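Rechercher dans le journal OK

Par Bernadette Bodin
Décembre, 23 h 10

Mon lave-vaisselle a fini son cycle en laissant, comme tous les soirs, un fond de chapelure dans les verres. Je les ai relavés à la main en pensant à l'article de Calard, qui m'annonce la maison sans corvées pour bientôt. Il me l'annonçait déjà quand j'avais encore les genoux pour nettoyer sous la baignoire.

J'ai donc passé la soirée sur les simulations de Gullevbridge, que Mahlangu m'a envoyées avec un mot très fier : « Regarde, il va ouvrir le meuble ! » Deux bras, un meuble blanc, une poignée. Chez moi, ce travail-là est confié à un enfant de trois ans, qui s'en charge sans qu'on le lui demande et vide le contenu par terre.

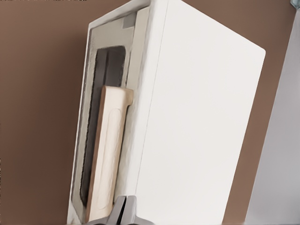
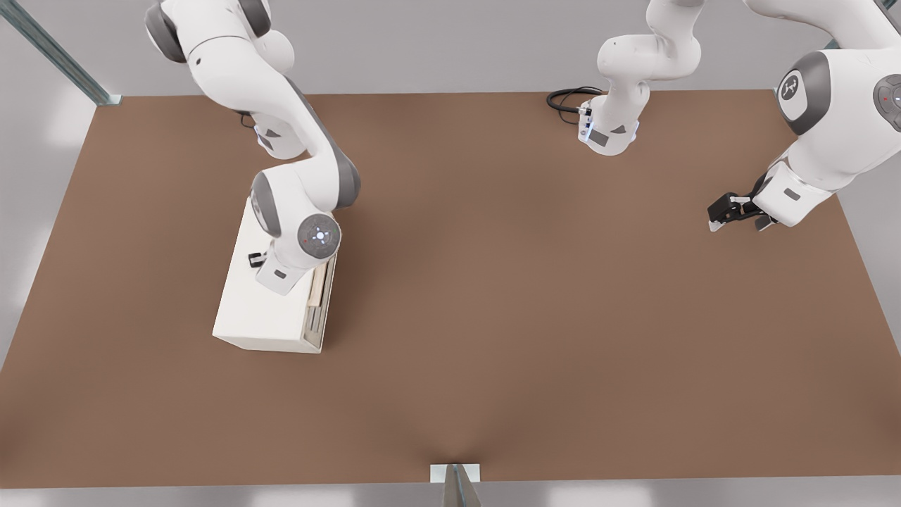

Images de synthèse : la pince près de la poignée crème, puis les deux bras au-dessus de la table brune.

Ce qui me plaît, c'est le second bras. Il tient sa pince ouverte à bonne distance du meuble, sans rien dedans. J'ai été mariée, je connais la posture.

Mahlangu m'explique au téléphone qu'une poignée, c'est très difficile. Il faut savoir où elle est, arriver sous le bon angle, serrer assez, tirer dans le bon sens. Je veux bien le croire. Le tiroir à couverts de ma mère demandait en plus un coup de hanche, et je lui ai posé la question du coup de hanche. Long silence. Il a noté.

D'après lui, il faut viser 80 % de réussite avant d'en parler à un client. J'ai fait le calcul pour ma cuisine : avec 20 ouvertures de placard par jour, il m'en resterait quatre à finir moi-même, sans doute celles du bas. À l'atelier Tikex, où j'ai tenu les stocks pendant environ 10 ans, on m'aurait renvoyée chez moi pour moins que ça.

Enfin, je suis de mauvaise foi. À 59 ans j'ai fini par aimer l'aspirateur rond, qui se coince sous le buffet et qu'il faut aller chercher à plat ventre. On s'attache. Si un bras blanc venait un jour me sortir les assiettes, je lui ferais de la place, quitte à déplacer la corbeille à pain.

Penser à racheter du sel régénérant. Et rappeler Mahlangu, je lui ai raccroché au nez à cause du minuteur.

Contact | © Bernadette Bodin, tous droits réservés | Haut de page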